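Pernon Hand and Forearm, Rental Plan
Reviewed July 2, 2019
Verdict: good hand, tiresome paperwork

The first thing Pernon sends you is an invoice. The hand follows two days later in a case that would comfortably hold a cello, with a foam insert cut for an accessory we didn't order and a card congratulating us on joining the family.

We took the monthly plan, 1,587 pounds for June, which covers the hand, the forearm, the software licence and what the brochure calls unlimited support. Support is unlimited in the sense that you may ring as often as you like. The line is open from ten until three and closes for lunch.

Fitting it took most of a morning. The manual has 161 pages, and the one you want is 94, where the wiring order is given correctly. On page 12 it is given the other way round. Once we had settled which page to believe, the thing came up first time and has started cleanly every day since, a better record than our kettle's.

As a hand it is very decent. The fingers close smoothly and don't snatch. It will pick up a paper cup without crushing it, provided you have spent an afternoon teaching it what a paper cup is. Screwdrivers were fine. Keys on a flat table were not, and we gave up on coins before anybody lost their temper. The Yammine we had last year was quicker at all of this, but it was also louder and had a habit of letting go when it got warm.

The clear cover over the forearm is the part I would send back to the designers. It marks if you look at it. Pernon will sell you a new one for 165 pounds, or you can do as we have and stop looking at it. 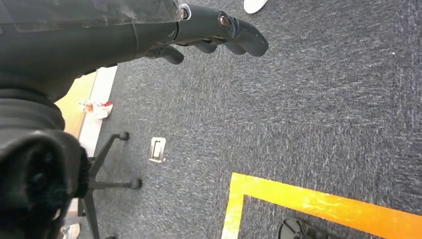 Reach is better than I had expected from the spec sheet. We ran it low over carpet for a good part of the month, picking up dropped things, and it managed the soft ones well. Anything thin and flat gets nudged along for a while like a dog with an ice cube. The software has a setting for this called Assertive. I would leave it alone.

Returns go to the depot at Prikodthorpe, although the label in our case said Plernmont, and the courier was keen to discuss the difference at length. Ring first. Before lunch.

Would I hire it again? Yes, for a month, with the money coming out of somebody else's budget. To buy, I'd wait for the next version and hope they have had a word with whoever wrote page 12.

Good: gentle grip, reliable start-up, decent reach
Bad: cover scratches, manual argues with itself, support hours
Score: 7 out of 10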